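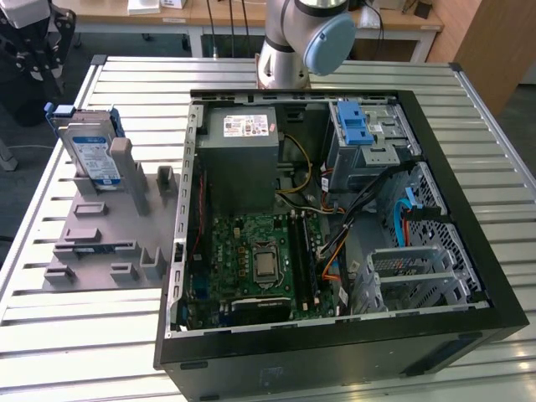 Re: [parish-archive] Where should the scans live?

On July 11, 2021, Telma Fuentealba wrote:
> Dear all, I have 531 photographs from the Brornetti boxes
> scanned now, and they are only on my own laptop, which makes
> me nervous. Is there a proper way of keeping them? And do I
> name them by family or by year? Telma
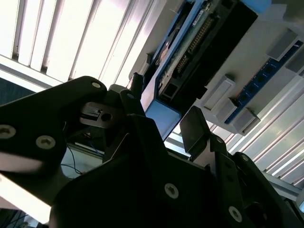
Hortensia Navarrete

Dear Telma, and hello everyone else,

What a lovely lot of work you've got through! I remember those boxes coming down from the Brornetti attic in January and thinking we'd be at them until I was ninety.

Please do get a second copy made this week. I keep mine on two separate drives, one in the bureau and one at my sister's house in Novavberg, and we swap them over whenever I go for Sunday lunch – or whenever I remember, which is less often. An old desktop computer will do perfectly well for the everyday copy if it has room.

As for names, I'd go by year first and family after, so that they sort themselves into order. Where you're only guessing at the year, put the decade and the letter c. The Mägi wedding group is a good case in point. I had it down as one family's picture for ages, and then found three surnames pencilled on the back, so filing it under any one of them would have hidden it from the other two. Do scan the backs as well, even the dull ones.

The chapel outing album is still with me, all 185 pages of it, and the glue is dreadful. I'm leaving the pictures in place and scanning whole pages, with the captions showing. If anybody has a larger scanner to lend I should be very grateful, as mine chops off the corners and I have to do each page twice.

Telma, shall I ring you about the Gunska letters? I've still got the blue folder.

With love to all,
Hortensia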